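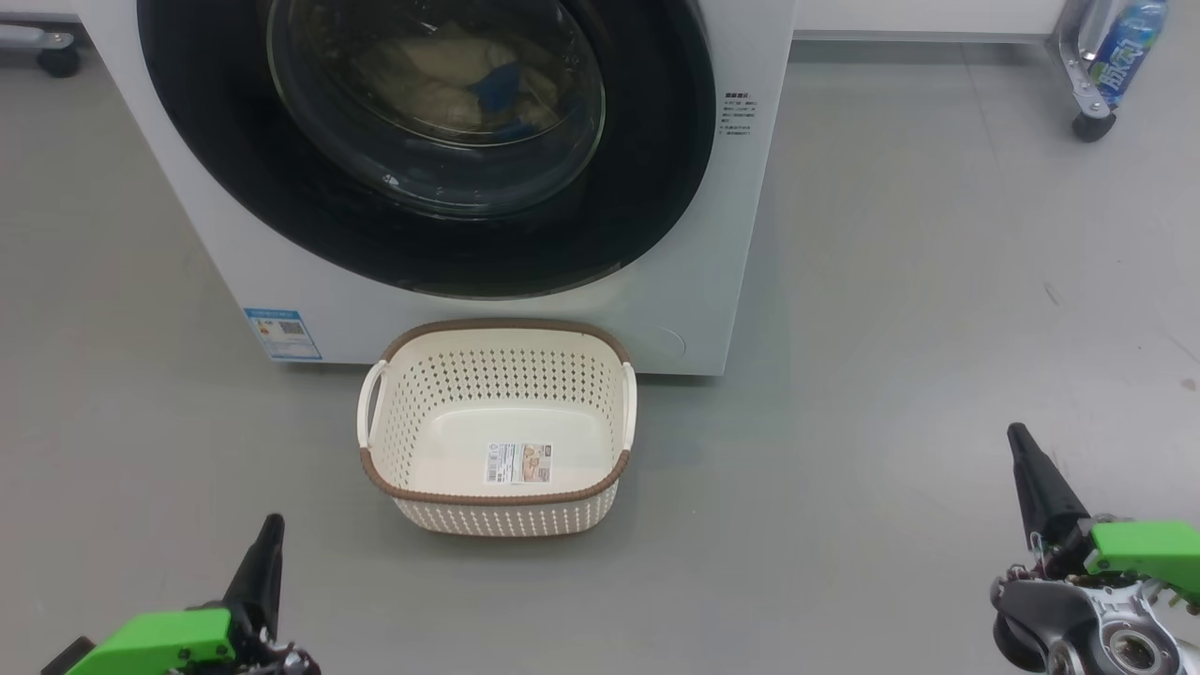 A poster from Berkavent wrote that the water there is hard enough to leave a white crust on everything, and asked whether a softener is worth the money for a rented flat.

We had the same question two years ago, so I'll put down what we did. Quoting the original for those who missed it:

> The kettle needs descaling every couple of weeks and the shower
> head is half blocked. Towels come out stiff whatever I use. The
> landlord says a softener is up to me. The one I looked at, the
> Gestotine, is 400 before fitting. Is there anything cheaper I
> should try first?

Yes. Get a pack of test strips before you spend anything else. Ours came in at the top of the scale. If yours don't, the stiff towels may just be too much detergent, and using less costs you nothing.

For the kettle and shower head, plain citric acid is fine. I buy it loose. Two spoonfuls in a full kettle, boil, leave it an hour, rinse twice. The shower head unscrews and can sit in a bowl of the same stuff overnight. Don't mix it with bleach.

For laundry, look up the dose for hard water on the detergent box and stick to it. We stopped using fabric softener, as it made the towels less absorbent. I also leave the door open between loads so the rubber can dry.

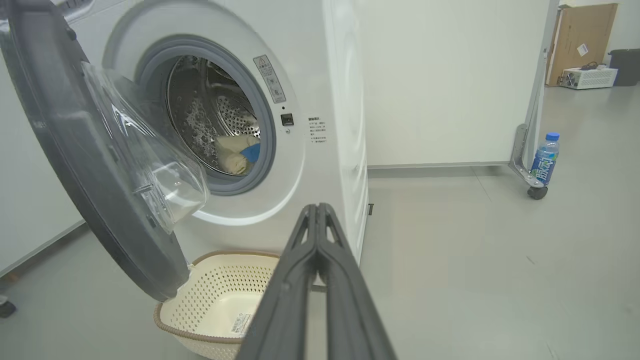 What we ended up with

We skipped the big unit. A plumber fitted a small Tuto cartridge on the cold feed under the kitchen sink, and that only does drinking water and the kettle. The cartridge is rated for 3000 liters. A new one is 53. It doesn't help the shower or the laundry at all, so be clear about what you want before you order.

If you own the place and plan to stay, a full softener makes more sense. In a rental I would ask for written permission first, and ask who pays to put the pipes back when you leave. We didn't ask until February of the second year and it led to a long argument.

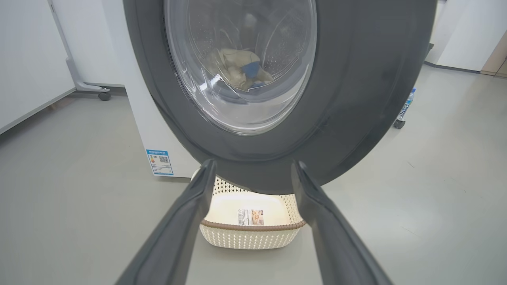 Mixed load, beige and blue.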